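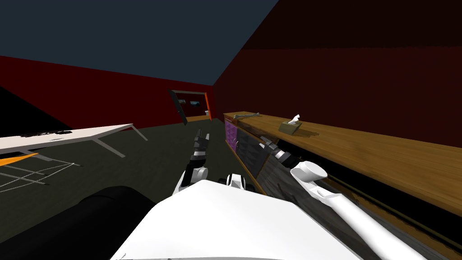 Figure 1. Simulated room, forward view from the robot's head.

Administrative Law, Unit 2
Ending a Subsidy Program: Notice and Fair Treatment
Notes prepared by Shuzhen Lu

Read the Prundance problem before class. The notes assume you know the difference between a statute and an agency rule.

1. The Prundance problem

The state of Prundance pays a rebate to homeowners who install a heat pump. The program was set up by agency order, with no end date. In March the agency ended it by a notice posted on its website. Claims already filed would be paid. Buyers who had signed a contract but had no equipment installed would get nothing, with one exception: buyers from independent dealers had 30 days to finish.

Italeck sells only through its own stores and has no dealers. At the time of the notice it had 2,968 signed contracts waiting for installation. Vincze, its main competitor, sells only through dealers, and its customers got the 30 days. Italeck asks the court to set the notice aside.

2. Power to end the program

Start with the source of the power. An agency that can create a program by order can normally end it by order, unless the statute says otherwise. A rebate is a benefit paid out of public funds, and a person who has not yet met its conditions usually has no property right in it. Italeck will lose if it argues only that the program should have continued.
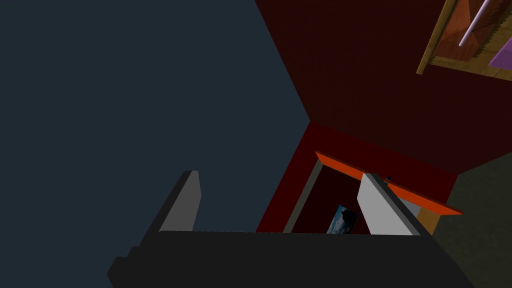 The stronger argument concerns the line drawn between the two groups of buyers. A court reviewing the line asks what purpose it serves and whether the record supports that purpose. The agency says it wanted to protect small dealers holding unsold stock. Check the record for any evidence of such stock. A reason first given by counsel at the hearing carries little weight.

3. Notice and a chance to respond

The amount of process owed depends on who is affected. A change that applies to everyone calls for less than a decision aimed at one company. The exception does not name Italeck, but Italeck is the only seller it leaves out. Pao-chu Lo's reading (item 16 in the course packet) treats this as a decision about one party. Compare the Sarneo excerpt, where the court took the opposite view on similar facts. 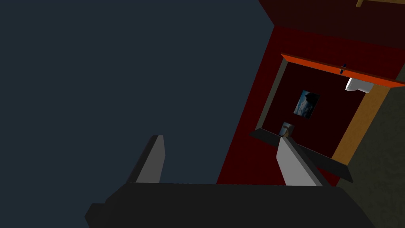
4. Remedy

If the notice is set aside, the usual order sends the matter back to the agency. The court does not write a new transition rule and does not order payment. The agency may end the rebate again, provided it treats both groups alike or gives a supported reason for the difference. It may do so by giving no one the extra 30 days.

For class: prepare a one-page argument for each side on section 3. Cite the record by page.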